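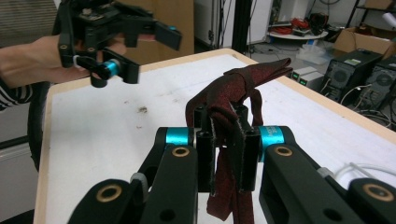
Dark red tie, pointed end up, over a white tabletop.

Virkatwood Open — entry fee, wildcards, the whole mess

Posted by baseline_moth, June 4, 2023
So the entry list for the Virkatwood Open is up and I have questions. Main draw still 32? Page says 32 in one spot and 40 in another. Also the fee went from 70 to 100 and there's no mention of balls being included this time. Anybody get an answer from the tournament desk? I emailed twice. Nothing.

slicebackhand
Forty is main draw plus the qualifiers, same as when it was at Prindumthorpe. They never explain it right.

Fee I can't help you with. Seems steep for two guaranteed matches.

kickserve_kev
One guaranteed match. Read it again. Consolation is "if court time allows" now

slicebackhand
Oh come on. Where does it say that

kickserve_kev
Bottom of the entry form, under the parking stuff. Small print.

netcord
100 bucks and maybe one match and I'm driving three hours for it. No thanks. Prindumthorpe was 70, you got a t-shirt and a consolation draw and the courts didn't have weeds.

dropshotdebbie
The courts at Prindumthorpe absolutely had weeds. Court 6 had a crack you could lose a shoe in! I turned my ankle there, so no, I don't miss it. Virkatwood resurfaced in the spring and they're lovely, medium pace, true bounce, lights on all of them. I'd pay the 100 just for that.

netcord
Court 6 was one court

baseline_moth
OK but wildcards. Four of them, and three are already gone before entries even close. One went to Larysa Hrytsenko, fine, she won the thing last year and missed the ranking cutoff with the wrist. No complaints from me. The other two I've never heard of and both train at Skoltora.

kickserve_kev
Skoltora is the sponsor this year. There's your answer.

slicebackhand
Sponsor gets a say in wildcards at basically every event on earth. Not a scandal

kickserve_kev
Didn't say scandal. Said that's the answer. But if I'm ranked 41st and I get bumped for a kid with zero ranking points I'd be pretty sore about it

dropshotdebbie
One of the two is a junior, she took a set off the number two seed in the indoor event. I watched it, big lefty serve, no fear at all. Put her in. The other one I don't know either.

netcord
Biswas got left out again btw. Beat two seeded players last September and he's in qualifying. Explain that one

slicebackhand
He entered late. It's on the list, there's an L next to his name. Late entries go to qualies no matter what.

netcord
Well. ok. didn't see the L

baseline_moth
Does anyone know the ranking cutoff? I'm on 390 points and was 38th on the old list but that was before they dropped the doubles points.

kickserve_kev
Not published till entries close. With 390 I'd guess you're last in or first alternate. Would enter if I was you, you get the fee back if you're an alternate and don't get called

slicebackhand
Minus the admin charge.

kickserve_kev
there's an admin charge??

slicebackhand
Small print. You told me to read it.

dropshotdebbie
Format question while everyone's here — is it a match tiebreak for the third or a full set? My knees need to know. Last year they switched it on the Saturday morning when the rain came and half of us found out at the umpire's chair.

netcord
Full third in main draw, match tiebreak in qualies and consolation. If there IS a consolation

baseline_moth
Desk finally wrote back. Balls included, one new can per match. Fee went up because of the lights. Consolation only for first round losers and only if it stays dry, they won't use the indoor courts for it. Didn't answer on the wildcards, said the director will post the fourth one with the draw.

kickserve_kev
So pay for lights and pray for sun. Great

dropshotdebbie
I'm in! Entered last night. Anyone need a mixed partner? I play the ad side and I will poach.

netcord
still not driving three hours. what level mixed tho

dropshotdebbie
Open or 7.0 combined, either one. Message me.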